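Beltavton Community Boards > Home & Daily Life > Moving and Storage

Topic: Moving 2195 km with a desktop PC and too many books, what to ship?

kestrel_lane
Posted 6 Oct 2023

Hello all. In April we move from Tlapale to the coast, 2195 km by road. I have a quote from Rekolent for a shared truck and I must decide what goes with them and what goes in our car. The big question is the books (40 boxes, my wife says too many) and my desktop computer. Rekolent says they accept electronics but "at owner's risk". Has anybody used them for such a long way?

oldmapdrawer
I used Rekolent two years ago. Furniture arrived fine. One box of dishes did not. They paid me, but it took a long time and many emails. Take pictures of everything before it leaves the house, also of the inside of the boxes.

plum_and_rye
Please do not pay a truck to carry 40 boxes of books. Books are the heaviest thing you own and the easiest to buy again. Send the ones you love by post and sell the others.

kestrel_lane
Some of them you can not buy again, they were my father's. But I understand your point. The post here is slow and they limit the weight of each parcel, so I think I would be standing in line for a week.

tomatoes_in_june
I disagree with plum_and_rye. On a shared truck you pay for the space, not so much for the weight, and books take little space for what they are. Ask for the price by volume. When I moved, the difference with and without books was 339 and I was happy to pay it. Only use small boxes. A big box full of books will open from the bottom on the stairs.

plum_and_rye
339 is a lot for paper that you do not read. But fine, it depends on the person.

sandbar_ines
I want to answer the computer part, which everybody is jumping over. I have moved my desktop three times, one of them with a truck of this same kind. 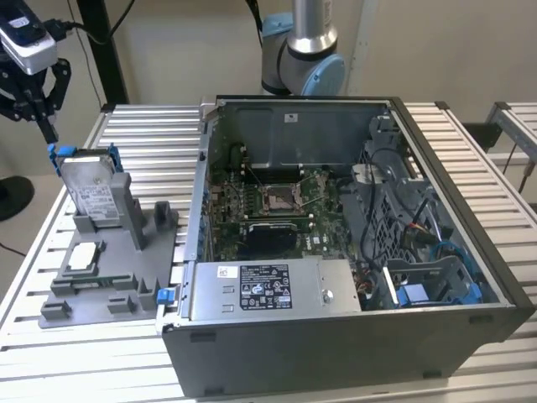
My opinion is that the computer should go in the car with you, and the monitor too if you have place. If it must go in the truck, take out the graphics card before, when you have a separate one, and wrap it alone. It is heavy and it hangs from one slot, so many hours of vibration are not good for it. Also read the label on the power supply while the case is open on its side, like on mine, where it covers the middle of the unit. I write the model name and the serial number on paper and I put it with the insurance documents. The company asked me for these numbers and it is not pleasant to search for them later. Put some soft foam inside the case, the antistatic kind, and remember to take it out before you switch on.

kestrel_lane
Thank you, very useful. I did not think about the serial numbers. Is the original box necessary?

sandbar_ines
It helps but it is not necessary. I used a Plustari double wall box with a blanket.

oldmapdrawer
I must say something against the foam. A friend forgot it inside and started the machine. Nothing burned, but the fan was blocked. If you use it, stick a note over the power socket.

tomatoes_in_june
And back up your files before all this. A disk is cheap, the photos are not. Keep the backup in a different car or bag than the computer.

plum_and_rye
On this one I agree with everybody. About the insurance, check the limit for one item. Mine was 1000 and my piano was not under it.

kestrel_lane
I asked Rekolent today and their limit for one item is also 1000. So the computer goes in the car, between the cat and the plants. For the books they will send me a new price by volume. My wife has agreed to 30 boxes, and I am now choosing which ones stay.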